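Slide 6: looking after the hand-held gripper
Trudy Doolan, Kanular

Start with the fingers. We wipe the yellow pads after every 30 garments and swap the pair at 965 grips, torn or not. Both come off together. Log the swap against the number on the plate sticker.

Next the three plate screws. Snug, no more. The Bolcombe unit came back with a stripped one.

Denim is the test piece, a pair of light blue jeans.
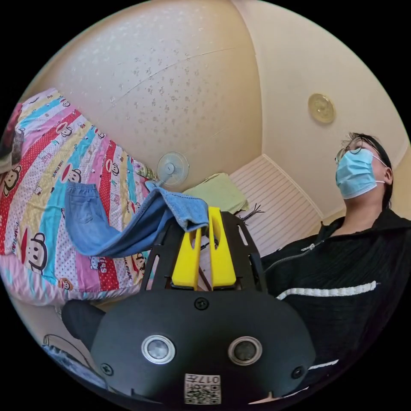
If it slips, check pad wear before touching the grip setting. Pause for questions, then slide 7, charging.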